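Banby's shared kitchens open their shelves for a September of sorting

For immediate release

Otora, the household project run by Kernell, is back this September with its biggest round of kitchen sorting yet — and we could not be more pleased with how many people want to join in. A total of 645 households in Banby have put their names down, and every one of them will get a visit, a starter sheet and as much or as little help as they like.

The idea is simple. Plenty of people in Banby cook, eat, sleep and store everything in one room, or in two rooms that share a wall. The sauces live near the bedding, the washing-up things live on the floor, and the snack wrappers get everywhere! Most tidying advice is written for homes with a larder and a utility room. Otora starts with the home people have got.

Each visit lasts an hour and begins at floor level. Buckets, basins and plates that have ended up in a pile are lifted apart, washed if they need it, and stacked again by size so that the one used most often is on top. After that comes the counter, where bottles are lined up with their labels facing out, and then the walls, which are nearly always the most useful storage in a small kitchen. A wire basket hung high or a little rack for seasoning packets can free up a surprising amount of room below.

Cloth gets its own ten minutes. Blankets and checked cloths are lovely, practical things for covering furniture and counter fronts, and we would never ask anyone to give them up. We do suggest giving them a shake and a wash on the same day as the floor, so that everything goes back clean together.

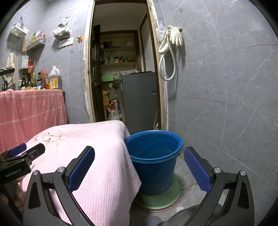 Oláh wrote to us after the spring round to ask whether the bucket really has to be the first job, as in most homes it is in use from breakfast onwards. It's a fair point, and the starter sheet has been changed. Households can now begin with the counter and leave the bucket until last, and visits can be booked for 2 p.m., when the morning's washing is usually out of the way.

The spring round was a smaller affair, with 52 homes taking part over 6 weeks. Between them they cleared 1,918 items, from empty sauce bottles and split basins to single lids with nothing left to fit. Anything still usable was offered to neighbours first, and a good deal of it found a new kitchen within the same street. Households kept their own tally on the back of the sheet, and several carried on long after the visits had finished (one sent us an extra page).

What people asked for most, by a long way, was help with food wrappers. In a small home the bed is often the sofa and the table too, and it's where the peeling, the snacking and the chatting get done. So this time the sheet has a whole new section on it. Put a bowl down before the food comes out. Keep peeled vegetables on a plate of their own. Gather up sweet wrappers and crisp bags at the end and not one by one, and check the folds of the bedding before anyone lies down.

None of it is clever, and that's rather why we like it. It takes a couple of minutes, children can do most of it, and a flowered sheet looks so cheerful once it's clear again.

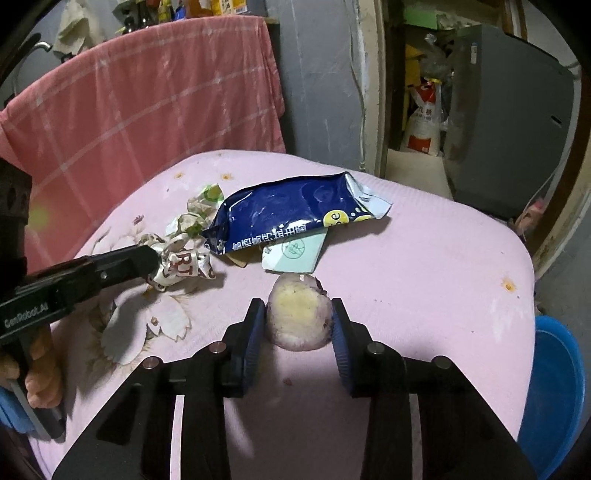
Snack wrappers and a piece of pale yellow food on a pink flowered sheet.

Visits run throughout September, in the morning, at 2 p.m. and in the early evening. There is no charge, and nothing needs to be tidied beforehand — please don't! Visitors will bring cloths, a roll of bags and spare hooks, and will take away anything the household has decided to part with. Nothing leaves a home without a yes from the people who live there.

Places for the September round are now full, but a waiting list is open and cancelled slots will be offered in order. Anyone who would like to have a go without a visit can ask for the starter sheet by itself. It comes in large print as well, and there is a shorter version for people who only want to tackle one shelf.

Otora would also be glad of clean wire baskets, small wall racks and stacking basins in good condition. They can be left at the Kernell office in Banby during opening hours.

About Otora

Otora is a home-sorting project run by Kernell for households in Banby. It offers visits, printed sheets and a swap shelf for kitchen things.

Ends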